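The Apple Rule

by Loretta Park

My grandmother left me her bakery, her bad knees and 34 notebooks, and the only one my cousin Sendora wanted was the one I couldn't find.

"The gray one," she said on the phone. "With the Gosto cake in it."

Gosto was what Grandma called any cake made for somebody she was mad at (don't ask me where the word came from, she said Portugal, my uncle said a shampoo bottle). It had apples, black pepper and way too much butter, and you brought it to the person's door and you did not say sorry. You just stood there until they took it. She took one to Mr. Ferreira across the street in June, the year of the fence, and they were playing cards by dinner!

So I looked. I looked in the flour bins and behind the big oven, and in the closet where she kept the Christmas tins, and then I sat down at the table and thought about apples for a while.
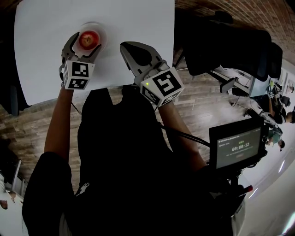
One red apple, one white plate.

Sendora and I hadn't talked in three years before that call. It was over the bakery, sort of, and over a thing I said at the funeral lunch that I'd really rather not type out. And now she wanted a recipe. Who was she mad at? I lay awake on that one, running down the list of everybody we both knew, and I kept landing on me.

I decided to make it from memory. The first one sank. The second one tasted like a pepper mill. I called Sendora at ten at night with butter on the phone and said, "Was it cinnamon too, or am I making that up?"

"Nutmeg," she said. "You always get that wrong."

Then she stayed on the line -- 22 minutes, my phone says -- while I peeled and she bossed me around. She remembered the brown sugar. I remembered you had to let the apples sit. Neither of us brought up the lunch.
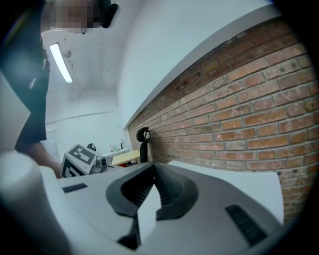
The Door

I drove over on Sunday with the third cake on the passenger seat, buckled in. Sendora opened the door before I knocked. She was holding a cake.

Hers had sunk in the middle, too. We stood there with our arms full, and it was getting heavy, and finally she said, "Well, somebody has to take one."

I took hers.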